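Handheld gripper comparison, pad sets A and B – February 20, 2020

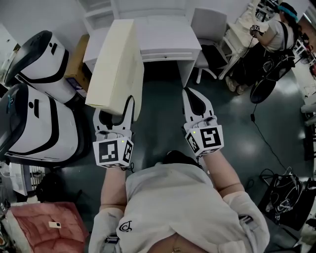 Nazar Fedoruk

Goal for today was to decide which pad set goes on the handheld pairs before we copy the finger geometry to the arm. Both sets have black pads on the white curved fingers. A is the Tedel compound, B is the softer one from Villca. Marker cubes stay as they are, one per gripper.

Flat panels are the hard case. The cream panel, gripped at its near end with the left hand and raised at an angle off the floor, puts nearly all the load on the pad tips. With A it creeps. I could feel it rotate before I could see it. With B it holds longer, but the fingers need more squeeze to close on the same thickness and my hand was tired by the end of the first block.

Ran 30 lifts per set, left hand only, right gripper open and kept clear. Slips: A 3, B none. I would not read much into the none. Pongsak Khunthong repeated part of it after lunch and got one slip on B when he took the panel too close to the corner.

Tracking. The logger wrote 3,929 samples for the A block. 706 of those have no pose for the left cube. Most of the gaps line up with the panel going steep, so the panel or my own wrist is covering the faces that the head view needs. Rotating the cube on its mount would help, but then the calibration has to be redone for every pair. Not doing that this week.

The floor is also a problem. It is glossy and throws back the ceiling lights as bright spots, and the detector found two false corners in one of them. Raising the threshold got rid of the corners and also lost a few real ones. Left it at the old value. Pongsak wants a matte mat down. Fine with me if somebody finds one large enough.

Cable under the left cube: it hangs free and swings. It has not caught on anything so far. Should be tied back to the body before anyone tries the desk drawer, the knob is small and the fingers go in close.

Knob grasp not tested with B. Tried it four times with A, the fingers close on it cleanly if the approach is straight and push it sideways if not. Same behavior as the October fingers, so I think that is the curve and has nothing to do with the pads.

Rolik controller on the arm is still on the old firmware – closing force is reported in raw counts and I can't compare it with the handheld numbers yet.

To do:
B pads on both pairs, repeat 30 with the right hand
tie back cable, left gripper
knob with B, straight and angled
ask Fliteo for the thinner pad backing
pose gaps against panel angle, plot (Pongsak)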